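Small Business Bookkeeping – Week 2 Handout
Tutor: Orlando Betancur

Welcome back, everyone! Tonight we're on home office expenses, and I know plenty of you have been waiting for this one (so has my own shoebox of receipts). Have your Clorbridge workbook open at page 11.
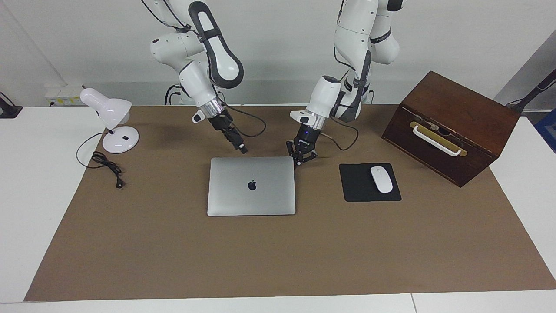 Running costs

Power, internet and phone all go here, but only the share you use for work – so please keep a diary through August, even a scruffy one.

Equipment

A laptop, a mouse, a desk lamp: each gets its own line in the register, with the date you bought it and what you paid.

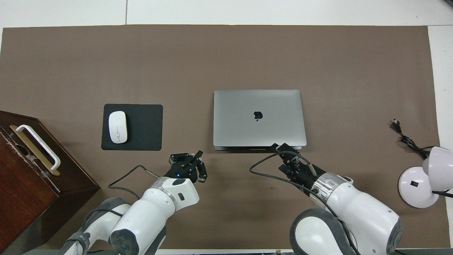 In our practice set, Omerović buys a computer for $1,485 and uses it for the business four days out of five, so we'll enter $1,188 as the work portion and leave the rest out. Have a go at the Nirkik set at home, and bring your questions along – I do love a good question.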